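Home | Contents | Previous chapter | Next chapter | Glossary
Print this page | E-mail this page

Chapter 6
Surfaces and Wear

Most things that are used every day have been touched, rubbed or knocked many times. A door handle, a stair tread and the handle of a garden spade all change with use, even when they are well made. The study of how surfaces rub together and wear away is a branch of engineering in its own right. You will need only the basic ideas for this course.

Wear is the gradual loss of material from a surface. It differs from breakage, where a part fails all at once. A worn part may go on working for years, but it will fit less well and may begin to rattle or leak. At the Driltthorpe pumping station, which is used as a case study later in the chapter, a shaft bearing was replaced after 2,035 hours of running. It had not broken. It had become loose enough to let the shaft move from side to side. 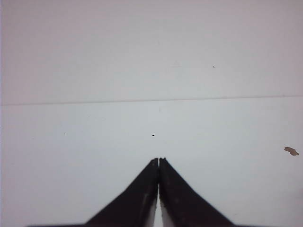 Fig. 6.1 Matt black surfaces with faint streaks and scuffs. Note the small notches at the tips.

Edges and corners often show marks before flat areas do. A corner has little material behind it, and a light knock can leave a chip. Designers allow for this by rounding corners or by fitting a harder strip along an edge.

Colour and finish also affect what we notice. Pale scratches stand out on a dark surface, while the same scratches on bare metal may be hard to find. A surface should be looked at under a lamp held to one side, and then again with the lamp moved.

In this chapter you will learn to:
- name the main kinds of wear
- measure the roughness of a surface
- choose a suitable lubricant for a simple bearing

Section 6.1 begins with sliding wear. You will need a steel rule, a hand lens and a sheet of fine abrasive paper. Allow 40 minutes for the first practical and 20 minutes for writing up.

Contact us | Copyright Zolel Learning | Page updated 02/07/2019 | Back to top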